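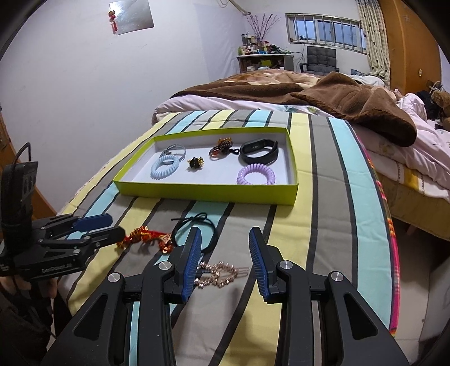
2 min read

Date: 30/05/2002
Subject: Re: sorting out Mom's sewing drawers, and a question about thread

> I've got 80 spools of cotton thread that came out of my aunt's house and I
> can't tell which ones are still any good. Some of them are on the old wood
> spools and the paper labels have gone brown. Do you all throw old thread
> out? My sister says it rots. I hate to toss it if it's fine.

Oh, please don't toss it all! I went through the very same thing in January when we cleared out the house in Lorkville, and I ended up keeping way more than I thought I would.

What I do is pull off a foot or so, wrap it around both hands and give it a good yank. If it snaps like a dry noodle, out it goes (or into the basting box, if I'm feeling cheap, which is most of the time). If it stretches a bit and digs into your fingers, it's fine for hand work. I still wouldn't put it through a machine you care about, old cotton sheds fuzz like you wouldn't believe and I spent an entire evening with a little brush cleaning out the bobbin case.

Try again after you peel off the outer layers, too. The part that sat in the light goes first, and underneath it can be good as new. I had a dark green that I'd given up on and it was perfect once I got down into it.

Somebody asked last week about the linen thread from the shop in Astthorpe. I did order from them, 20 cones, and they came wrapped nicely but the colors run darker than the card. The one they call oatmeal is brown, folks. It's just brown. I'm using it for the backs of cushions.

As for drawers, I gave up on sorting by color and went by what I grab most. Hair things and holiday trim and odd bits of cord all go in together now, my daughter knows to look there first. Buttons are still in the cookie tins and they're going to stay in the cookie tins!

Oh, and does anyone have the instruction book for the older Zultelel machine, the one with the knee lever? Mine is missing everything after the page on tension and I can't get the feed dogs to drop. I'll pay for copies and postage.

Off to hem curtains. The lining's a full inch longer than the front and I have no idea how I did that.

--
sent to the piecework list
"measure twice, rip it out anyway"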